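双臂机器人抽屉操作仿真 课程项目报告
课程：机器人系统综合实践
项目代号：Bramine
成员：Ravindra Bhatt（运动规划、控制接口），Brijesh Awasthi（场景配置、感知、数据统计）

摘要
本项目在仿真环境中实现双臂移动机器人对多色抽屉柜的指定抽屉开启任务。输入为目标抽屉的颜色与行列位置，输出为双臂关节轨迹和夹爪开合指令。系统由把手定位、手臂分配、接近规划和拉动控制组成。报告给出各模块的实现方法、评测流程、主要失败类型以及尚未解决的问题。全部实验在仿真中进行，未涉及实机。

1 任务定义
室内场景采用 Zorkdale 场景包中的卧室布局，地面为浅色方砖，墙面为灰色，抽屉柜靠墙放置。柜体为木质边框，抽屉分左右两列，面板颜色各不相同，面板上装有小型把手。机器人从柜前的随机位姿出发，底盘朝向允许有偏差，任务开始后底盘锁定，只允许双臂和躯干运动。
成功条件由仿真器状态判定：目标抽屉的滑动关节位移超过阈值，其余抽屉的位移保持在容差以内，且柜顶物体没有跌落。任一条件不满足即记为失败。第三项条件是中期检查之后加入的，早期版本的控制器拉力过大，柜体晃动明显，仅看抽屉位移会把这类情况误判为成功。

2 系统结构
2.1 仿真与接口
控制程序与仿真器之间通过 Dretitano 中间层通信。该中间层由课程组提供，负责关节状态读取、图像传输和指令下发。控制指令以关节位置形式给出，夹爪单独使用一个归一化开度量，取值为零时完全闭合。中间层的时间戳以仿真时钟为准，本组最初误用系统时钟对齐图像和关节状态，导致手臂运动时把手位置出现漂移，修正后漂移消失。
2.2 把手定位
定位分两步。先在彩色图像上按面板颜色分割候选区域，再在候选区域内检测把手轮廓，取轮廓中心对应的深度值反投影到机器人基坐标系。颜色分割在色相空间进行，阈值由标定脚本生成。
需要说明的是，绿色面板与绿色把手的色相接近，单纯依靠颜色无法分离。对这类面板改用深度梯度：把手凸出于面板，边缘处的深度有跳变。深度图噪声较大时跳变不明显，程序会连续采集 10 帧取中值后再计算梯度。
棕色系面板的情况类似。面板与木质边框之间的色相差小，分割结果容易连成一片。处理办法是先由柜体外轮廓推算抽屉网格，再用网格线切开粘连区域。网格推算假定柜体正面为平面矩形，对于角度过大的观察位姿，透视校正误差会增大。

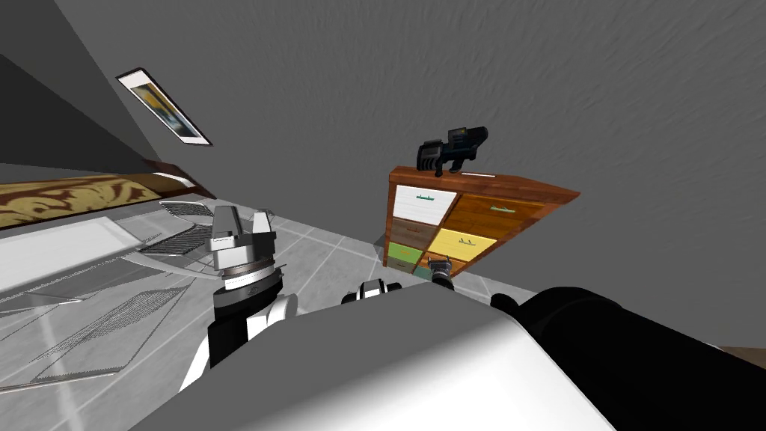
2.3 手臂分配
选择左臂或右臂的依据是可达性得分。得分由两部分加权：目标位姿处逆解的可操作度，以及接近路径与另一只手臂的最小距离。两臂得分相差很小时固定选择右臂，避免在相邻规划周期内来回切换。
未被选中的手臂退到待机姿态，夹爪朝上，肘部向外。待机姿态由 Ravindra Bhatt 手工调定，选取标准是不遮挡柜体正面，也不与躯干外壳发生碰撞。早期直接让闲置手臂保持当前姿态，结果左臂夹爪多次挡住左列面板，定位模块找不到把手。
2.4 接近规划
接近过程拆为自由段和直线段。自由段使用采样规划器，从当前构型到预抓取位姿；直线段沿面板法向推进，直至两指位于把手两侧。预抓取位姿与把手的间距是一个敏感参数：间距过小，自由段的终点容易与面板碰撞；间距过大，直线段过长，逆解在途中可能跳变。
碰撞模型包括柜体、墙面、地面和机器人自身。机器人躯干外壳用凸包近似，前部的弧面因此略有膨胀。膨胀后的模型偏保守，底层抽屉的部分可行位姿会被判为碰撞。本组对前部外壳另外做了凸分解，底层抽屉的规划成功率有所回升，代价是单次碰撞检测耗时增加。
2.5 拉动控制
夹爪闭合后，末端沿面板法向后退。后退方向在起始时刻确定，过程中根据末端跟踪误差修正：误差在横向累积时，将目标点向误差减小的方向平移一个小步长。控制器没有使用力传感器，接触力由关节跟踪误差间接估计，只用于触发保护停止，不参与闭环。
保护停止触发后，程序松开夹爪，退回预抓取位姿，重新定位并重试。每个任务最多允许 3 次尝试，超出后直接记为失败。

3 实验设置
评测共运行 208 个回合，初始位姿由随机种子生成，种子列表保存在提交目录的配置文件中。目标抽屉从柜面各位置均匀抽取。光照条件使用场景包的默认设置，未做随机化。
为便于比较，另设一个基线版本 Orozco，沿用相同的运动规划和拉动控制，但把手位置直接从仿真器真值读取。两个版本使用同一组随机种子。基线的作用是把感知误差与控制误差分开：同一回合中基线成功而完整系统失败，则归入感知类问题，再由人工回看日志确认。

4 结果与分析
4.1 总体情况
完整系统有 23 个回合失败，其余回合均满足成功条件。失败回合全部由 Brijesh Awasthi 回放并分类，分类结果写入日志附表。出现频次由高到低依次为底层抽屉规划失败、把手误检、拉动中滑脱、误开相邻抽屉。
4.2 底层抽屉
底层把手离地面近，手腕需要下压并向前伸出，可行构型少。机器人初始位置离柜体较近时，前臂与躯干之间的余量不足，规划器在时限内找不到解。延长规划时限对此帮助有限，改变躯干高度效果更好。目前躯干高度只在任务开始时设定一次，没有纳入规划变量。
4.3 把手误检
误检集中在绿色面板和棕色面板上，与2.2节的预期一致。深度梯度方法在正视时可靠，斜视时把手侧面的深度变化变缓，梯度峰值偏向一侧，得到的中心点随之偏移。偏移量较小时夹爪仍能合住把手，只是受力不对称，后续拉动中容易滑脱。因此滑脱类失败中有一部分的根源仍在感知。
4.4 误开相邻抽屉
基线版本没有出现误开。完整系统中的误开来自网格推算错位：柜体外轮廓下缘被手臂遮挡，程序把遮挡边界当成柜底，整个网格向上压缩。修正方法是用关节状态渲染机器人自身掩膜，在提取轮廓前剔除被遮挡像素。加入掩膜后，用原来的种子重跑误开回合，目标抽屉均判断正确。上文统计的失败数为加入掩膜之前的结果，未作替换。

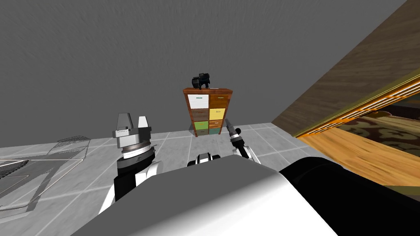

底盘锁定以后，为什么还要在每次重试前重新定位把手？
底盘虽然不动，抽屉在前一次尝试中可能已经被拉出一段，把手的空间位置随之改变；躯干和手臂的跟踪误差也会让基于旧位姿的预抓取点产生偏差。重新定位所需时间远小于一次失败的抓取，所以程序把它作为重试的固定步骤。

5 实现中的若干问题
5.1 夹爪开度
两指全开时外侧宽度较大，在接近边框处的把手时会擦碰柜体。现在的做法是在直线段开始前将开度收窄到略大于把手宽度。收窄之后对定位精度的要求提高，横向偏差稍大，指尖就会顶在把手端面上。该参数最终由网格搜索确定，左右臂取值相同。
5.2 接触参数
夹爪与把手之间的摩擦系数对结果影响明显。系数取值偏低时滑脱增多，偏高时夹爪在松开后仍会短暂带动抽屉。本组沿用场景包给出的默认值，没有为提高成功率而调整。读者若更换物理引擎，应重新检查这一项。
5.3 日志体积
初版日志保存每一帧的彩色图与深度图，磁盘占用增长过快，批量评测中途因空间不足中断。修改后仅保存状态机切换时刻的图像，关节数据仍按控制周期全量记录。回放工具已相应更新，旧格式日志需先经过转换脚本。
5.4 随机种子
采样规划器内部使用独立的随机源，起初没有与评测种子绑定，同一回合重跑会得到不同轨迹，失败无法复现。四月起统一由主程序下发种子，此前的调试记录不计入本报告的统计。

6 分工
Ravindra Bhatt 完成手臂分配、接近规划、拉动控制和碰撞模型的凸分解，撰写报告2.3至2.5节以及5.1、5.2节。Brijesh Awasthi 完成场景配置、把手定位、自身掩膜、评测脚本和失败分类，撰写其余各节。状态机由两人共同编写，接口改动须经另一人审阅后合并。

7 未完成工作
躯干高度应作为规划变量参与求解，目前只有接口，没有完成测试。双臂协同拉动，即一只手稳定柜体、另一只手拉动抽屉，已写出轨迹生成部分，但两臂之间的同步误差尚未处理，未纳入评测。感知部分计划以学习方法替换颜色阈值，训练数据可由仿真器直接导出，标注格式已经确定。
抽屉关闭任务没有实现。关闭动作不需要抓住把手，可用闭合的指尖推动面板，但推动点的选择会影响滑轨受力，现有控制器缺少对应的保护逻辑。

附：复现步骤
先启动仿真器并加载卧室场景，待关节状态稳定后启动中间层，再运行标定脚本生成颜色阈值文件。阈值文件缺失时主程序会报错退出，不会使用默认值。随后运行评测脚本，以种子列表作为输入参数。评测结束后执行统计脚本，输出各回合的判定结果、重试次数和失败阶段。单独复现某一回合时，在命令行指定该回合的种子，并关闭并行选项。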